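Toprak Sprint Night: Frequently Asked Questions

When does check-in open?
Check-in opens at 4 p.m. at the Lornatus gate. Bring a photo ID. Bib numbers go up to 303, and yours is in your confirmation email.

Which distances are on the program?
The 60, 100 and 200 meters, plus a mixed relay. Each runner may enter two individual events.

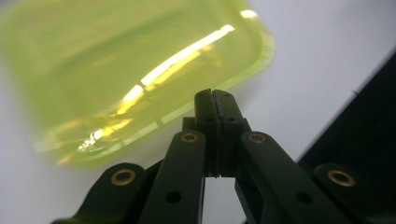 Can I wear spikes?
Yes, up to 9 mm. Longer spikes have to be changed before you warm up.

How are heats drawn?
By your best time from the past season. If you have no time on record, you go in the first heat.

Who do I contact about a result?
Ataberk Demirtaş is the meet referee. Protests must reach him in writing before the next event starts. 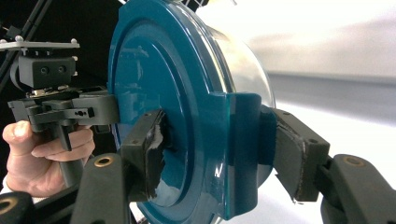 Metal container with a blue lid

Is there seating for spectators?
The Irkau stand holds 640 people and seats are not reserved. Children under 9 get in free with an adult.

Can I get a refund?
Entry fees are refunded until the end of September. After that you can pass your place to another runner.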